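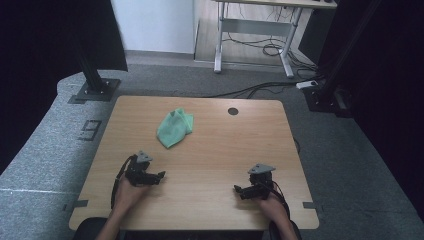 Is a small desk with a cable hole worth paying extra for?
If you keep a lamp or a laptop on it all day, perhaps. For folding, sorting and the odd bit of paperwork I'd save the money.

The shop at Poltwood wanted 70 pounds for the Ovedine table, and I went in expecting to be let down. The leaflet promised a "calm, generous surface". It's a table. The top has a light wood grain and rounded corners, and the corners are the one thing I'd praise without grumbling, having walked into the square ones on my old desk for years.

The grommet is a small dark ring near the far edge. Mine takes a lamp lead happily enough, but a chunky plug won't go through, so you end up threading things from the wrong end and swearing. Most of the time mine has nothing in it at all.

As a folding table it does better. A mint-green cloth shows up nicely against the pale top, and so does every crumb. There's room to spread out a tea towel or a pillowcase. A double sheet is hopeless, and I still do those on the bed.

Assembly took me almost 2 hours, with instructions that skip a step near the end. On carpet it stands well enough, though I get a slight wobble if I lean on one side. The leaflet says it "resists marks". I've had mine since September and there's already a faint tea ring that I can't shift.

Would I buy it again? At half the price, yes.

Comments

Eskil Lindholm: Mine wobbled too until I tightened everything a second time.

M. Orellana: Tried bicarb on the ring?

pale_pine: Plug won't fit mine either. Sent it back.

Contact | Copyright, all reviews the author's own | Back to top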